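How to Plan a Cooking Demo for Your Local Food Festival

So you've been asked to do a cooking demo, and you said yes before you had time to think about it. Good for you! I did my first one at the Westia food fair, in a tent that flapped so loudly I had to shout my way through a risotto, and I've been hooked ever since. What follows is how I get ready now, after a fair few mistakes.

Pick a dish you could make half asleep

You'll be talking the whole time, and talking takes up more of your brain than you'd think. Choose something you've cooked so often that your hands know the way. My standby is a skillet of chicken thighs with white beans and lemon, which smells wonderful by the second row and forgives me if I wander off into a story about my grandmother's stove.

Most slots run 30 minutes. Plan for 20 minutes of cooking and let the questions fill the rest, because they will.

Write it out backward

Start with the finished plate and work back to the first thing you touch. Anything that needs longer than five minutes on its own (roasting, chilling, rising) should be done at home, with the finished version waiting under the counter. I write my running order on one index card in fat marker and tape it next to the burner. I once brought three typed pages and the wind took them all the way to the Treveo cheese stall.
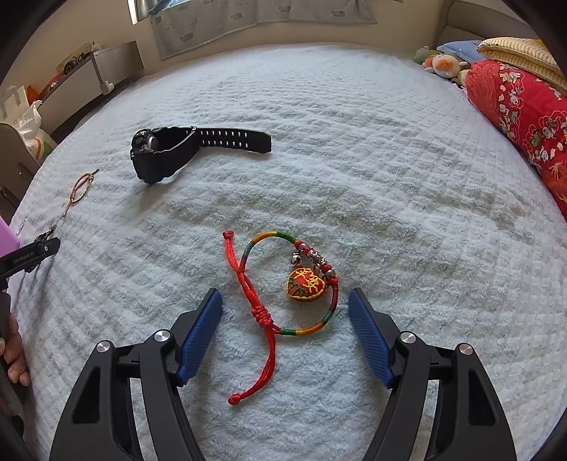
Ask about the power early. A portable induction burner is a hungry thing, and if you share an outlet with somebody's coffee machine, you may both go dark in the middle of a sentence. Email the organizer, tell them the wattage printed on the bottom of every appliance you're bringing, and get an answer in writing. Ask about running water too. If there isn't any, pack two big jugs, a dishpan, soap, and more towels than seems sensible.

Pack the night before

I use two lidded tubs. The first holds the dry things: pans, knives in a roll, cutting board, spoons, salt, oil, and a damp cloth in a bag to keep the board from sliding. The second is a cooler, with the ingredients measured into clear containers and stacked in the order I'll need them, first one on top. Raw meat goes at the very bottom, sealed and double-bagged.

Do one full rehearsal out loud

Yes, out loud, in your kitchen, feeling silly. Set a timer. You'll find the dull patches right away – mine is always the onions – and you can save a story or a knife tip for them.

On the day

Get there an hour ahead, test the burner, and stand at the back to check whether people can see into your pan. Tilt it toward them whenever something good happens. Repeat each question before you answer it, so the folks by the tent flap aren't left out.

If you're handing out tastes, keep them to a spoonful, and put a card with all the ingredients where people will see it before they eat.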